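Finishes on Everyday Tableware and Storage: A Study of Surface Wear at Home

Materials and Making, second-year project report
Submitted 16 Sep 2022

Background

This project looked at how coated, glazed and printed finishes hold up on ordinary things used for serving tea and sweets. The question came out of a first-year unit on surface treatments, where we handled new samples only. I wanted to work with objects that had already been through a normal kitchen.

The objects came from two households in Norkwood. Both gave me permission to handle the pieces, wash them and keep them until the end of term. They were told that nothing would be scratched or cut on purpose, so every mark in the results is one the object already had or picked up through ordinary use.

Method

I sorted the objects by finish, not by what they are used for. The four groups were matte dark coatings, glossy glazes, metallic trims and printed metal lids. Each object was looked at under window light first and then under a desk lamp held low to one side. The low lamp shows fine scratches that disappear when light comes from overhead.

Each piece was wiped with a damp cloth and dried before it was looked at. I did not use any polish or cleaner. Notes were written by hand on one sheet per object and typed up later into a project log called Pliko, which is only a spreadsheet with a page for each group.

The pieces were set out together on a wooden table so that the finishes could be compared side by side. Having them together was more useful than I expected, as a mark that seems obvious on one surface can look minor beside another.
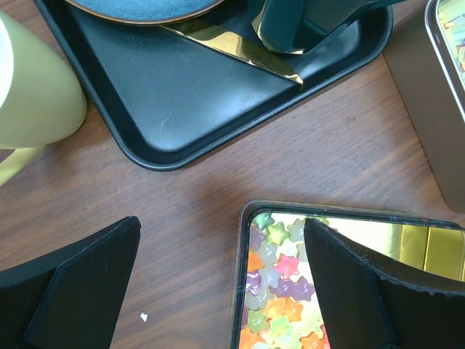
Figure 1. Tray, tableware and tins on the table during comparison.

Results

Matte dark coatings. The black tray has a few faint scuffs and a thin pale scratch near the centre. The scratch is small but it is the first thing people notice, because there is nothing else on the surface to distract from it.

Glossy glazes. The dark teal-green mug was harder to judge. Its surface catches the light along the edge, and under the low lamp I had to keep turning it to tell a reflection from a mark. I found no wear that I could be sure of. The pale olive-green mug is matte outside, so I moved it out of this group and made a separate note on it.

Metallic trims. The plate with the copper-gold rim and the mug with the gold band at its base went into this group as well. The band sits right where a mug meets the table or tray, so I had expected rubbing there. The gold knife was included for comparison. It is the brightest thing in the set and also shows fingerprints the fastest – I wiped it again every time I picked it up.

Printed metal lids. The tin with the star-shaped candies on its lid was the most difficult object in the project. Part of the lid is a reflective gold area, and it mirrors whatever is close by. Looking straight down, I was mostly looking at reflections. Tilting it away from the window helped with this.

Problems

The main problem was light. I worked at the table over several afternoons and the window light was different each time, so notes from early and late sessions do not match well. The sheets for the printed lids were redone for this reason. The scoring scale from 0 to 4 was also too coarse, and most objects ended up at 1 or 2.

Next steps

I would like to look at the same pieces again in December, after more use, with a fixed lamp and the blinds closed. The scale needs finer steps at the low end. I would also add a second matte tray in a lighter colour, to see whether a pale scratch matters less when the surface around it is pale too.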